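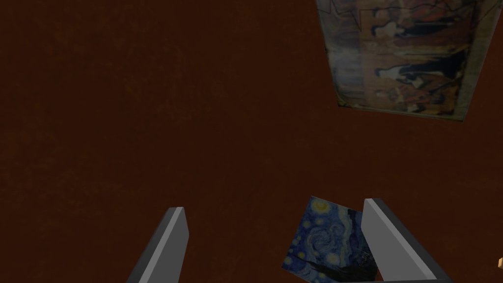
A crowded painting on a dark reddish-brown surface.

Bench notes: the Bratex shift register board

The small output board from Bratex is back in stock, and several readers have asked whether it is worth using in place of wiring the chips by hand. For most jobs we think it is. The board takes 6 lines from the controller: supply, ground, data, clock, latch and output enable. If you tie output enable to ground you can manage with one fewer, but the outputs will come up in a random state at power-on.

Stukach sent us a test program that shifts out a walking bit. We left it going through 2,608 passes on a Staluvlow controller card and saw no errors with a 200 mm ribbon cable. With a cable of 2,000 mm the clock line rang badly and bits were lost. A series resistor at the controller end cured most of it, and slowing the clock cured the rest.
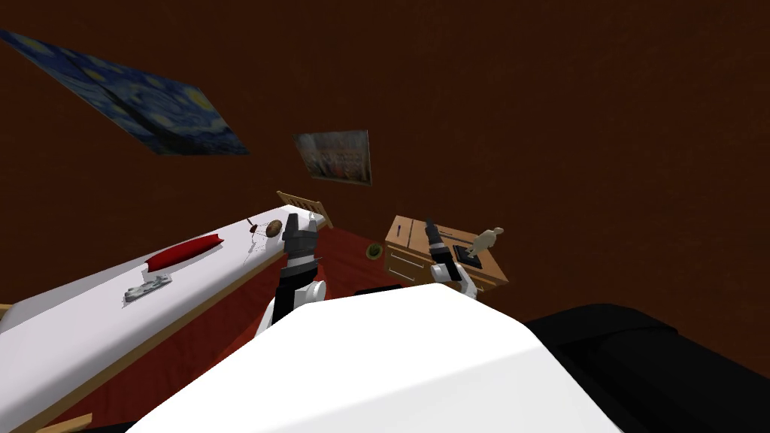

Cable runs matter more once a board leaves the bench. Inside one small case you can get away with almost anything, but a lamp driver is often wanted on the far side of a room. Take a bedroom with a long bed down the left and a wooden dresser beyond: the wire has to go round the furniture, so measure along that path before you order. Put the shift register next to the lamps and keep its decoupling capacitor close to the supply pin.

The Uçar version of the board has the data and clock pins swapped. It will not be damaged if you plug it in wrongly, but nothing will light. Check the legend on the underside first. A corrected wiring table will be in the January issue.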